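Sasteo Five-Finger Hand, Left and Right Pair

Rated by the Flultilthorpe bench. Page last revised Apr 16, 2026.

Price per pair: $2,151, including wrist adapters and one power supply
Price per single hand: not sold separately
Lead time: in stock at Flultilthorpe
Returns: 30 days, unused or lightly used

We stock this hand and we sell a fair number of them. We also sell two-jaw grippers that cost less and break less, and for a lot of buyers that's where this page should send you. Please read the whole thing before ordering. The maker's brochure is optimistic and we have tried to be less so.

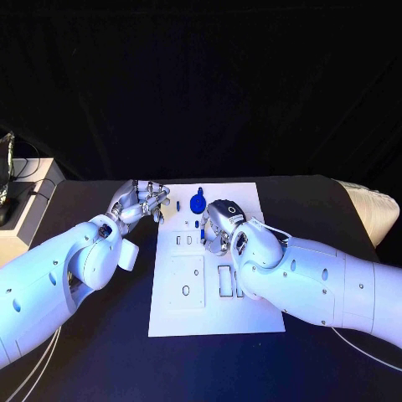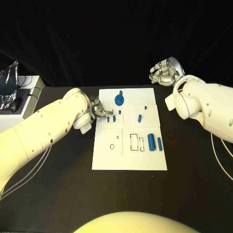 Two-arm trial on the peg board

Who it suits

Labs and shops that need a hand shaped like a hand. Maybe you are collecting motion from a person wearing a glove and want the fingers to map over without much math. Maybe your parts are a mix of pegs, knobs and cylinders and you don't want to change tools between them. If all your parts are one size, buy a parallel gripper and spend the difference on a better camera.

What the brochure says and what we got

The brochure says the hand "handles parts of any shape." We don't know what that means and neither did the maker when we wrote to ask. We ran 800 pick attempts over two weeks with a board of small pegs, a round knob and a pair of cylinders of different widths. It completed 529 of them without help. A good part of the shortfall came from the small pegs. The thumb and first finger meet a little off center, and on a thin upright peg that small error is enough to knock it over or push it sideways. Thicker parts went much better.

The Clatov two-jaw gripper, on the same arms with the same operator, did better on every peg and worse on the knob. It couldn't turn the knob far without letting go and taking a new grip. The Sasteo hand could, though slowly. If turning things is your job, that counts for a lot.

The brochure also says "no calibration needed." Calibrate it. Ours drifted enough by the end of a long day that the fingertips closed early, and we now redo the zero position every morning.

Wiring

Each hand has one power lead and one data lead, both run outside the arm. There is no internal routing and no plan for one that we've heard of. Leave a generous loop at the wrist and strap it down, but leave slack for the full turn. Our first set was tied too tight and pulled a connector halfway out. Replacement leads are in the spares list below and we suggest ordering a set with the hands. It's cheap and you will want it.

Cameras

A head camera alone is a poor way to judge a grasp. Once the hand is over the part, the back of the hand hides the fingertips, and the forearm can hide a good piece of the work area too. Two-jaw grippers have the same trouble, but a wide palm makes it worse. Plan on a wrist camera or a side view. The hand has no camera mount of its own. We sell a clip-on bracket from Filali that fits after a little filing — the maker calls this "a snug fit."

Controllers

Works with the standard Sasteo controller and with the Clatov bridge, firmware from December or later. Older firmware will run the fingers but ignores the force limit, so please update before you put anything you care about between them. Left and right hands need separate addresses. They ship with the same one. We have asked for this to be changed.

Durability

We can't say much yet. Our demo pair has nearly 150 hours on it. One fingertip pad has been replaced and one knuckle is a bit looser than it was. The maker's lifetime figure comes from opening and closing in free air, with nothing in the grip, so we have left it off this page.

What's in the box

One left hand, one right hand
Two wrist adapters with screws
One power supply
Two data leads, short
Printed setup sheet (the online one is newer, use that)

Spares we keep

Fingertip pads, set of ten
Power and data leads, long
Wrist straps
Filali camera bracket

Before you order

Send us your arm model and your smallest part. If the smallest part is a thin peg that has to go into a close-fitting hole, we'll probably talk you into the Clatov. You can also bring your own parts to Flultilthorpe and run them on the demo pair for half a day at no charge. Bring spares of anything fragile. Bookings are by email and the bench is usually free within a couple of weeks.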